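About Gavalas

Gavalas runs prep kitchens and packing rooms in Plindstead and Plorkley. We make and pack lunch trays, cut fruit and bread baskets for schools, offices and care homes. There are 52 of us, and on a school day we send out 3200 meals.

We started as a sandwich counter in Plindstead. Ferdinand Lüthi bought the business when the first owner retired and still opens the Plindstead kitchen most mornings. Orsolya Oláh looks after the Plorkley site and everything to do with automation.

Automation in our kitchens

Two years ago we began moving the most repetitive bench jobs over to two-armed robots. Setting out baskets and mats, passing items across the counter and clearing down between batches used to take up most of a shift. It was also where most of our sore wrists and shoulders came from.

No one lost a job over it. Nine people moved off the benches. Some now plan menus or check orders, and others trained as cell operators, on a higher rate of pay. Operators set up each run, watch it and stop it when something looks wrong. Any operator can stop a cell without asking a supervisor first.

It has not all been easy. The early start went from 4 a.m. to 6 a.m., which most people liked, but there is less overtime on Sunday and some of the team felt that in their pay. We now post rosters a month ahead, and hours are on the agenda at every staff meeting.

How a new task gets to the bench

New tasks are tried in simulation before they reach a kitchen. We use a package called Hurkix, and operators sit in on the trials with Orsolya. They know how a basket is handled when the bench is crowded, and their notes go into the setup. To date we have run 506 trials this way.

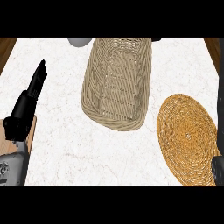
Countertop task in simulation, with a wicker basket, a round woven placemat and both robot arms at the bench.

Working with us

We hire kitchen staff at both sites all year and take on trainee operators each September. You do not need a technical background. Training is paid and done during normal hours. Ask at either kitchen for an application form.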